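Power strip in a small drawer, how do you store it?
Asked by Raed Zein, in Storage and Organizing

Hello all. I have a small cabinet with two drawers, dark brown front, and I keep it on my work table. I want the lower drawer for the power strip, but each time I put it in, the cord opens and catches when I close. Should I wrap the cord on the strip or keep it separate?
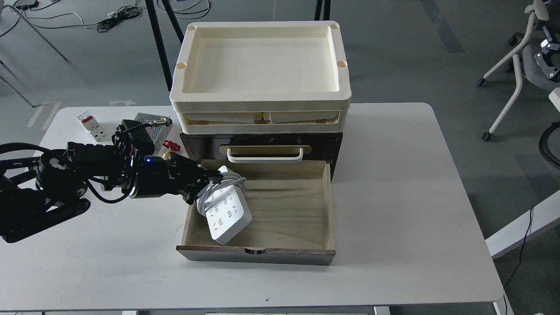
I also tried a rubber band from Datier, but it broke after two weeks. The drawer is 41 cm deep, so length is not my problem - the height is.

2 answers

Raghda Abu Hammour
Wrap the cord in loops, but do not leave the loops on top of the strip. Put the strip flat on the bottom first, then lay the coil beside it. Tie it with a hook and loop strap, not with a rubber band. Before you close, press the coil down with your hand and look if the plug stands up. In my drawer it was always the plug.

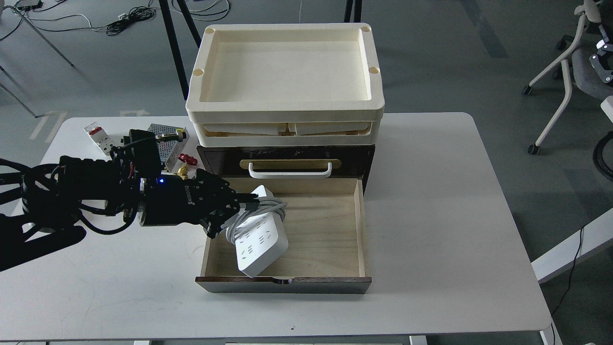
Power strip held above the lower drawer, cord still coiled around it

If the coil is still too high, make the loops wider, so it becomes lower.

October_mender
I had the same trouble with a Hauser cabinet and I gave up, now the strip hangs on a hook.

But first I would ask what else needs a place. You have a circuit breaker with red switches and a perforated metal power supply standing on the table beside the cabinet, and for me those should go in a drawer before the strip. The big tray on top can take the strip and its cord easily.

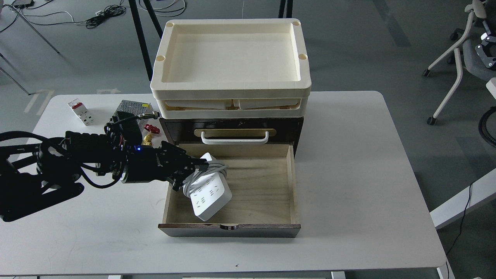
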